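Workshop notebook, 27 February 2018

Bin day. The big grey one has been on the list since October, and every entry since then says some version of "sort bin, next week". Next week has arrived.

For anyone reading back through this: the grey bin began life as the overflow for the Givside job, when we had more odds and ends than shelf. The idea was that things went in for a day or two and came out again with a label on. The first half of that idea has worked very well.

Started at the top and took everything out onto the long bench, on an old sheet so the small stuff wouldn't roll off. It rolled off anyway. Found most of it under the Duseo cabinet along with a bread clip, a dead marker and the 13 mm socket, which I had already replaced and then lost the replacement. We now own one 13 mm socket. Please don't tidy it.

Sorting rules, such as they are:
Anything with a stock number goes back to its shelf.
Anything that is half of a pair goes in the shoebox until the other half shows up, or until the end of the month.
Anything I can't name goes on the windowsill. If you recognise something on the windowsill, take it away and don't tell me what it was for, I'll only feel bad.

The stock numbers were the slow part. The old Mirani list goes up to 599 and skips most of the way there. Number 373 is down as "bracket, good". I've looked at all the brackets and I'd call none of them that. Wrote "bracket, fair" in pencil and moved on.

Packet of cable ties, marked 100, contained far fewer than 100. I know who uses them and so does the person who uses them.

Gave the bin itself a proper wash once it was empty. Dish soap first, which did nothing, then the Cusow cleaner, which smells like a swimming pool having an argument. The loose dirt came off. The marks on the floor didn't, and after twenty minutes of scrubbing I decided they were part of the colour. Scuffs near the back are the same. If somebody wants to go at them with something harsher, go ahead, but open the roller door first. Rinse water went down the outside drain and the bin sat in the sun over lunch.

Then things went back in, only the ones with a right to be there. Heavy at the bottom, soft on top, nothing in a bag, as you can't tell what's in a bag without opening it and then you've got a bag to deal with as well. Gloves stay in the bin for now. I know gloves have a hook. The hook has four aprons and somebody's raincoat on it, and I'm not starting on the hook today.

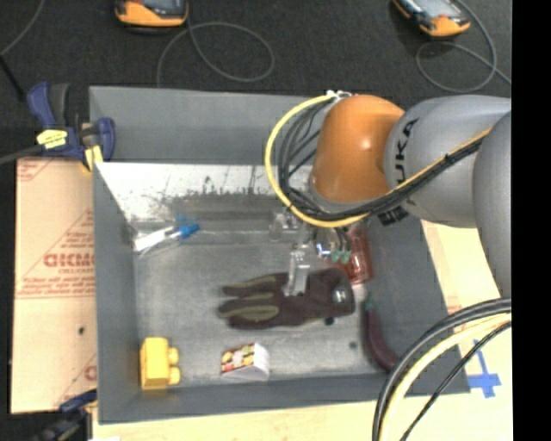
Work gloves are a category of their own. We buy them in pairs and within a week they're living separate lives. I've laid a few out flat and tried matching them by how stiff they are, as the colours all head towards brown in the end. Two matched straight off. One pair I declared a match on the grounds that they looked equally tired. The rest are lefts. I don't understand how we wear out only rights, and I've been here long enough that I should.

New rule for gloves, to be ignored at your convenience: if there's a hole in the fingertip, it goes in the rubbish. It doesn't go back in the bin for the next person to discover with a splinter.

Left to do:
Move raincoat, find owner, have words.
Order labels. The label maker is fine, it just hasn't got any labels.
Redo the Mirani list from scratch, or burn it.
Second bin, the one behind the door. I lifted the lid and put it back down.

Swept up, took the sheet out and shook it over the garden bed. Heard something metal land. Will look for it tomorrow in better light, and if it's the socket I don't want it written down here.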